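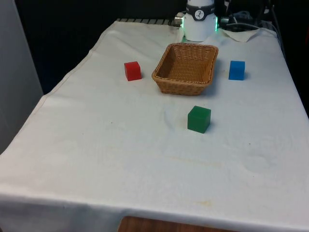

Herbridge releases Drisimus 2 planner for tabletop arms

January 2, 2019

Herbridge has released version 2 of Drisimus, its motion planning package for single-arm tabletop cells. The update replaces the fixed grasp table with a planner that orders pick and place steps from a written goal, such as putting the red, green and blue cubes into a basket.

The earlier version needed a separate script for each layout. Version 2 reads object poses from a fixed camera, builds a collision model of the table and replans whenever a pose estimate moves by more than 8 mm. Planning runs in its own process, so a slow query no longer blocks the control loop.

The company tested the release at its Prulport site on 3372 randomised layouts. Median planning time was 55 ms on a desktop processor without a graphics card.

"Most of the work went into the interface between perception and planning," said Zuzanna Ostrowski, who leads the software group. "Stale poses caused more failed grasps than the planner did."

Lech Jabłońska, who maintains the driver layer, said existing Antunes configuration files will load unchanged, but custom grasp scripts must be ported. Version 1 will receive fixes until July. Transparent objects and stacked parts are not yet supported.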